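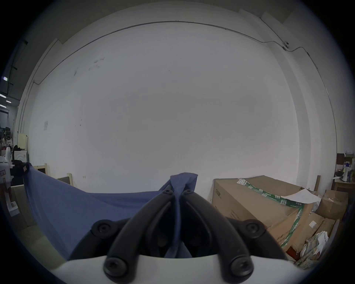

Cloth up in the tips, folded on itself, the rest sagging off to the left. Easy one for the labeller.

Monday, Wornside, back at the desk after lunch

Okay, the held/not-held labels. I've been grumbling about these since the Plindham meeting and I finally sat down and did the hand check, so I'm writing it up while I still remember what I clicked and why.

Quick recap for whoever picks up the Teshome folder after me. We train on hand-held demos, and every frame gets a flag for whether there's cloth in the fingers. The flag has always come from the finger opening: if the fingers have stopped moving and the gap is wider than fully shut, call it held. It was written for the mugs and boxes and it's lovely on mugs and boxes. For cloth we just dropped the threshold until it stopped looking silly, and moved on. (That was me. The commit has my initials on it.)

So this morning I pulled 3000 frames out of the cloth set, one from each clip, all of them from stretches where the fingers weren't moving, and flagged them by eye without the automatic flag showing. My flags came out at 1666 held. Then I switched the automatic ones on and compared. We disagree on 586 of them! I was expecting a handful. I had a bit of a sulk and made a coffee.

Going through the 586, nearly all of it falls one way: I say held, the width rule says shut. That makes sense once you look. One layer of shirt fabric squashes down to nothing between these fingers, and the reading jitters by more than the cloth is thick. When the fabric is doubled or bunched, like the first picture, there's a decent wad in there and the rule has something to go on. With a single layer it's basically tossing a coin.

The other pile is the one I hadn't thought about at all, and it's the more interesting of the two. The fingers are curved, so there's a big open throat between them even when the tips are together. Cloth can be sitting in that throat, well back from the tips. What is that? Is it held? I flagged the first few as held and the next few as not held and then realised I was making it up as I went along, so I stopped, wrote down a definition and redid the lot from the start. That ate most of the morning. 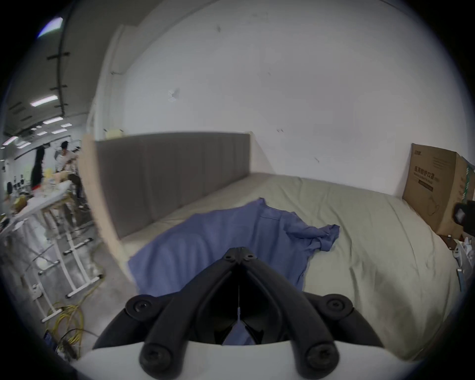
Tips together, a small fold of blue sitting low in the gap. Throat, under the new scheme.

My first go at a definition was "would it come along if I lifted", but you can't answer that from one frame, and I caught myself guessing from how the shirt was lying on the bed. Scrap that. The labels have to be about where the cloth is, full stop, and whatever it does next can be worked out from the frames that follow. So there are three flags now:

tips: fabric visible between or coming up past the finger tips
throat: fabric visible in the gap lower down, nothing at the tips
empty: no fabric in the gap

Anything with both counts as tips. Fabric behind the fingers doesn't count as being in them, which sounds obvious until you've got a blue shirt filling the view directly past the gap and you're squinting at a dark slot trying to decide whether that sliver of blue is near or far. The two-class counts above come from the redone pass, with tips and throat both counted as held.

For the automatic side, I've stopped asking the width reading to do everything. New version crops a narrow strip from the tips down to the white base and runs a small classifier on it, with the width fed in as one extra number. The crop can be fixed, because the camera rides on the gripper and the fingers always land in the same spot in the image. That's the nice bit of this rig! The wall can swing wherever it likes and the screws stay put. I used the screw heads to check that the crop lines up between the two Bromix units, and it does, near enough that I'm not going to bother with a per-unit offset unless somebody swaps a mount.

Training it on my 3000 with a fifth held back (split by session, not by frame, because I've been burned by that before). First impression is good on tips versus empty and shaky on throat. I don't want to put a score in here yet. Throat is the small class and the held-back portion only has 20 of them, so one wobbly frame moves the number more than I'd like. Need more throat frames before I say anything out loud.

Stuff that tripped it up when I scrolled through the misses:

Dark folds. Shaded cloth in the gap looks an awful lot like black plastic. Might try bumping the exposure on the strip only.

The thin white line down the centre of the gap. String, cable, whatever we're calling it. In some misses the classifier has plainly latched onto it. If it's going to be visible in some sessions and hidden in others, then I want it visible or hidden on purpose, so I'll have a look at how the units are rigged before the next batch.

Colour. Nearly everything I checked is blue. I've no idea how it goes on a white towel in front of a white wall and I have a feeling I'm not going to enjoy finding out.

Does any of this matter to the policy? I think so, and here's my hunch. If single-layer grasps are flagged shut, we're telling the policy that a perfectly good pinch was a miss, and then the demo carries on as though nothing happened. That would go a long way to explaining the re-grasping we saw on shirts, where it closes, opens, and has another go at the same spot over and over. It's only a hunch. The test is dead simple: same demos, same settings, old flags against new flags, nothing else touched. I've queued the old-flag run tonight as the baseline so at least that half is under way.

To do:
- pull more throat frames, anything that isn't blue goes to the top of the pile
- get a second person to flag a chunk of the same frames, using the written definition only, no coaching from me
- old flags vs new flags, shirts first, flat sheets after
- leave the width rule alone for mugs and boxes, it's fine there
- fix the folder names, I've got two called check_final

Labels and the definition text are in the Teshome folder under grasp_flags. Please don't edit the csv in a spreadsheet, it eats the leading zeros on the clip numbers and I've already repaired it once today.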